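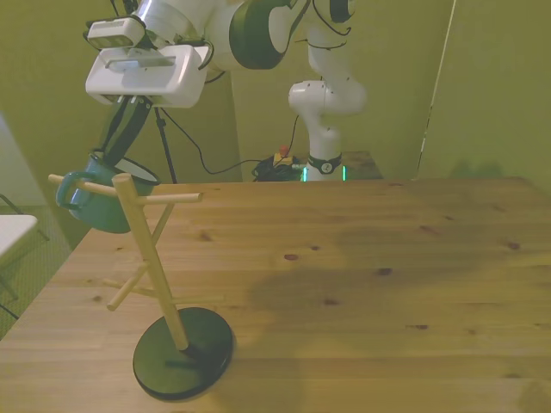
The mug task at the student robotics club: an enamel mug held by the rim, with its handle at a peg of the stand.

The club's manipulation group has four members and one task, hanging a mug on a wooden mug tree. Catalina Saavedra, who leads the group, chose it in September.

"Picking up a block is mostly a position problem," Saavedra said. "With a mug you also need the handle opening to line up with the peg, so orientation matters through the whole path."

The group teaches by demonstration. A member guides the arm through the motion, the joint angles and camera views are recorded, and a policy is trained on the result. The data set now holds 1,830 demonstrations. Tarek Zaki wrote the logging software, which the group calls Tamia.

"Most of my time went into timestamps," Zaki said. "If the wrist camera lags the joint data, the policy learns to close the fingers late. We threw out a lot of early recordings for that."

The policy currently succeeds in 72 percent of trials. Saavedra sorts the failures by peg. The lower pegs are harder, she said, as the fingers have less room to come in beside the post.

Gripping by the rim was Bohdan Hladun's proposal. The first version held the mug by its body – a stable grasp, but one that put the fingers too close to the stand.

"The rim leaves the handle side clear," Hladun said. "The cost is that the mug can swing. We limit acceleration on the approach and wait before the last move."

Hladun also wrote the release check. The arm lowers the mug slightly and opens the fingers only when the load at the wrist drops. If it does not drop, the arm backs off and tries again, up to 5 times.

Analyn Marquez is working on mugs the policy has not been trained on. Smaller handles are the main problem, and she wants more demonstrations before changing the model.

"I would keep the network as it is for now," she said. "We have not varied the stand position enough to blame it."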